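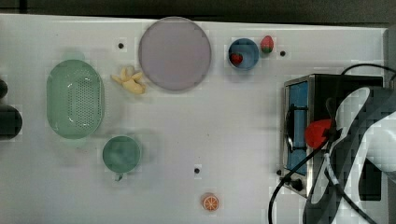

Notes on a Shared Play Kitchen

By Kalliopi Delić
May
4 min read

The play kitchen in our household has been in regular use for 2 years, and its contents have been revised several times in that period. This post records the current arrangement and the reasoning behind it, as several readers have written to request a list.

The principal change concerns quantity. At its largest, the collection filled three bins and included duplicate sets of nearly everything. Most of the food has now been placed in storage, and a small selection is kept out at any one time. Fruit is the preferred category at present. The banana bunch, the orange slice and the strawberries are requested daily, and the strawberries are generally served in the small blue bowl.

Dishes are limited to what a child can carry in one trip. The large mauve plate serves as a platter. The green cup has a handle, and it was kept for that feature when the other cups were given away. The light green colander was purchased at Buketti, a secondhand shop in Turnden, and has proved to be the most versatile item in the kitchen. It has been used as a fruit basket, a hat and, on one occasion, a bed for a stuffed rabbit.

The toaster oven deserves separate mention. A small oven was preferred over a full toy range because it sits on a tabletop and can be put away after use. It has a single practical drawback, namely that food placed inside it is frequently forgotten there. Persons tidying the kitchen are advised to look behind the door before reporting an orange slice as missing.

Cleaning is carried out at 5 p.m., before dinner. Dishes are washed in warm water with mild soap and left to drain on a towel. The toaster oven is wiped with a damp cloth only. Food is returned to a lidded box from Tesow, which holds up to 14 pieces and thereby settles most disputes over how much may be left out.

Hazem El Idrissi, whose children share the kitchen with ours on alternate afternoons, has proposed the addition of vegetables. The proposal is under review. A set of carrots was admitted on trial last winter and was withdrawn after being used as drumsticks on the plate.

Readers with questions regarding storage may leave them in the comments.

Related posts
Storing Wooden Blocks in a Small Apartment
The Picture Book Shelf, Reorganized
A Rotation Schedule for Toys
Washing Stuffed Animals by Hand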